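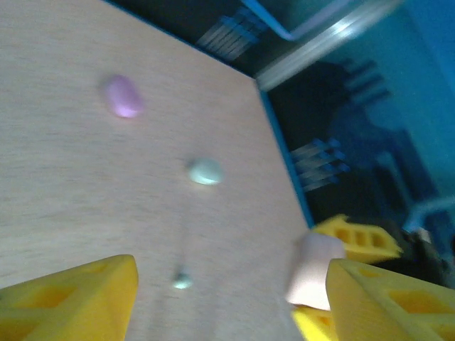 Gridis Books reissues The Ferry to Zamora after years out of print

8 October 2018

Search this site Enter keywords Go

Anyone who has ever tried to track down a copy of The Ferry to Zamora for a child's birthday will know what a business it can be, and so it is a real pleasure to report that the picture book is coming back into the shops this month. Gridis Books, the small children's publisher, has brought out a new hardback edition with all of the original paintings and a short afterword by the illustrator, Erzsébet Szilágyi, now 73, who tells us she had more or less given up hope of seeing it on a shelf again.

For those who haven't met it, the story follows a boy called Dandudier, who is sent across the bay on his own to stay with a great-aunt he has never seen. Zamora is an island in the book, and has nothing to do with the Spanish city, though Szilágyi says she still gets letters from people who have been there and couldn't find the lighthouse. Very little happens on the crossing. There is a goat on board, there is some fog, and a lady shares her sandwiches. But children do seem to want it again and again, and the page where the fog lifts and the whole harbour comes into view is one that many grown-up readers can still describe to you in some detail.

The words are by Ronaldo Sales, who wrote them in a single week and then, he admits, spent the better part of a year taking most of them out again. "Erzsébet would send me a painting and I would see that she had already said it," he told us. "So out went another paragraph. I was rather fond of some of them, but she was always right, and I have stopped sulking now."

The first edition was a modest one of 2,335 copies, and it was never reprinted. The publisher closed not long afterwards, the rights went back and forth between several people who didn't answer letters, and second-hand copies became scarce and rather dear. Gridis finally agreed terms with both authors in April, and the paintings, which Szilágyi had kept wrapped in old bed sheets in a spare room, were photographed afresh over the summer. The colours are a good deal closer to her originals than they were the first time round — the sea is properly green at last, and the great-aunt's coat has gone from brown back to the dark red it was meant to be.

The new edition runs to 60 pages, a little longer than the old one, with room made for two paintings that were dropped for reasons of cost. One shows the goat asleep on the mail bags, and it is hard to see how anyone could have borne to leave it out. Gridis has also produced 400 signed copies with a cloth spine, which can be ordered from the publisher or through your local bookshop.

Szilágyi and Sales are already at work on a second book together, to be called Zidance, about a travelling circus that gets lost on its way to the sea. No date has been set for that one, and Sales says he is keeping his paragraphs short this time.

Recent items
Picture book round-up: bears, boats and bedtime
Where to start with pop-up books
Looking after old dust jackets
Readers' letters: the books we read to pieces
Story times for the under-fives this autumn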